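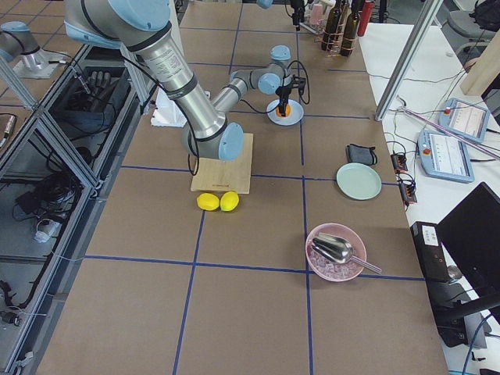
Lemons, ice and the good cutting board, out on the long table.

Hi, and welcome to our little corner of the internet! We're Grukitz, a table and bar supply company in Mundalville, and if you've ever been to a party where the plates matched, the ice held out and somebody had remembered to put a scoop in it, there's a fair chance our crates were stacked up in the kitchen.

I started Grukitz with 40 plates and a borrowed van. The plates were left over from my sister's wedding (they were cream, they chipped if you looked at them, and I still have two). Friends kept asking to use them, then friends of friends, and then a woman I'd never met called me at dinner time wanting 94 of everything by the weekend. I said yes before I'd done any math at all. We got there, with a lot of driving, and that was pretty much the end of my old job!

These days we look after more than 500 place settings, plus all the bits that go around them: wine racks, little cups, bowls in every color I could talk myself into, boards, scoops, napkins by the stack. There are three of us full time. We work out of the old Wouters building, down by the rail crossing, the one with the green loading door. People in town still call it Wouters and so do we. If you tell a cab driver "Grukitz" you'll get a blank look.

So what do we do all day? Mostly we lay tables. Before a new set goes on the list I want to see it out on a real surface with real things next to it. We roll brown paper down the long table, mark it off in big squares with blue tape, and start putting stuff down. A bowl can look wonderful on the shelf and then you fill it with ice and stand a metal scoop in it and it's either right or it isn't. The pink one is right. I love the pink one. I've been told I bring it up too much.

Same thing with the drinks end of the table. I'm very fond of a copper-colored wire rack with a couple of dark green bottles in it, because it takes up hardly any room and everybody can see what's on offer. Put the cups close by, put the lemons near the board, and leave a good stretch of bare table at the front for people's elbows and handbags. That last part is my one firm rule, and customers fight me on it every time. They want to fill the whole thing up! Leave a gap. Your guests will fill it for you.

Most of our plates go out as a set we call Nulteo. It's our own name, it doesn't mean anything, we liked how it sounded. Nulteo is soft colors that get along with each other, so you can mix them down a table without planning it too hard. The one people ask about most is the mint.

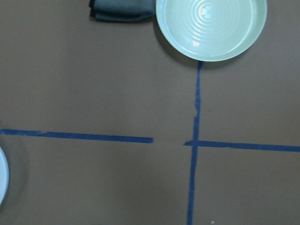 The mint green plate, with its rings, and a slate gray napkin.

I went back and forth on the napkins for months. White looked like a hotel and the bright ones shouted over everything else. Then we tried a dark blue-gray next to the mint and all of us went quiet, which doesn't happen much around here. It's folded plain, no swans, no fans. If you want a swan I'll do my best, but give me some warning.

A few practical things, as long as you're here. You can come by and look at anything before you book it, and mornings are easiest because the van is usually out by noon. Bring a photo of your own table if you have one. Scrape the plates before they come back to us, but please don't wash them, we'd much rather do that ourselves. June fills up early, so call sooner than you think you need to.

We deliver all over Mundalville and a little way past it, and if you're further out than that, ask me anyway. I like a drive.

Related
Nulteo colors and what's in each set
How much ice do you need?
Folding napkins the plain way
Delivery area and pickup times
Finding us at the Wouters building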